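The Gument Blog Tour Planner

Item 1494, in stock, ships from the Orkilora shop in Salazar

Hi everybody! So this is the planner I have been going on about for months, and I am so, so happy to finally have it up on its own page. If you review books, host tours, beg for ARCs or just can't remember which cover reveal you promised to post next, I made it for you (and also very much for me, the person who once signed up for two stops on the same morning and forgot them both).

The Gument is a spiral-bound paper planner for book bloggers. It's undated, so you can start it whenever you like, and it lies flat on the desk while you type, which my old one never did. I used to hold that one open with my elbow!

What's in it:

Review pages - 111 of them, one page per book. Title, author, publisher, pub date, where the copy came from, content notes, favorite lines with room for page numbers, and a big blank box for the ranting.

Tour spreads - 40 spreads, each covering one tour. The left side is for the schedule and the host's contact info, and the right side is for your own stop: post type, graphics received, giveaway terms, links to go live.

Month grids - six of them, with squares big enough to write a real title in. I tend to run over the lines with anything in a fantasy series, but there's room.

An ARC log at the back, a little pocket inside the cover for bookplates and swag, and two ribbon markers in plum and mustard. 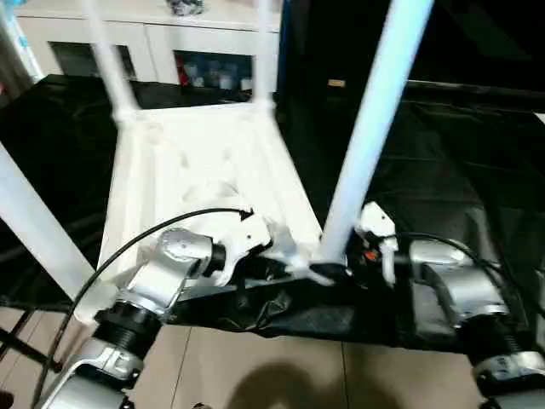
Can I use the tour spreads if I only host tours and don't review?

Sure you can, and a few of our regulars do just that. Use the left side for your master schedule and the right side to check off each blogger's post as it goes up.

Paper! People always ask me about the paper. It's cream, fairly heavy, and takes gel pen and most highlighters without going through to the other side. Fountain pens are hit or miss - my broad nib feathers a bit, my fine one doesn't. Alcohol markers will bleed, so please keep those for your bullet journal.

The cover is a wipeable card cover and it comes in three designs: Stacks (piles of books on navy), Night Shift (moon and a reading lamp) and Plain Jane (just gray, for those of you who bring it to meetings and pretend). Pick yours from the menu before you add it to the cart. If you leave the menu alone you get Stacks.

A word on size. It is a bit bigger than a hardcover YA novel, so it fits in a tote but not in a small purse. I did try a mini version and my handwriting just couldn't cope. I might come back to that idea if enough of you yell at me.

If you already own the first edition, these are the changes. The rating stars are gone, and you get an empty line where you can use whatever system you like (teacups, daggers, crying faces). The giveaway box now has a space for the end date and which countries can enter. The ARC log has a column for the archive date, so you know when your digital copy will vanish on you. And the coil is thicker. Sorry about the first coil, you guys.

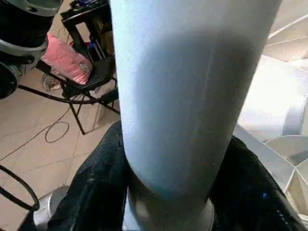 Smooth pale blue-white surface, close up

The sticker set

The Wosar stickers are sold separately and they're sized for the month grids. You get little flags for review, interview, guest post, playlist, giveaway and cover reveal, plus a sheet of blanks. They peel off cleanly for the first day or so and after that they're pretty well stuck, so put your tour dates in pencil until the host confirms! If you buy the planner and stickers together they go out in one package and you only pay shipping once.

Shipping and returns

Orders go out twice a week. I pack each planner in a stiff mailer with a piece of card on either side. Unused planners can come back for a refund, and if yours shows up with a bent coil or a missing page, send me an email with your order number and I'll get another one out to you.

We've had over 1494 jokes about the item number, so yes, I know it sounds like a historical romance. Please write me one.

The loose-leaf refill pages are planned for June. There's a sign-up box at the bottom of the shop page if you'd like an email when they're ready.

Page last updated 2 May 2023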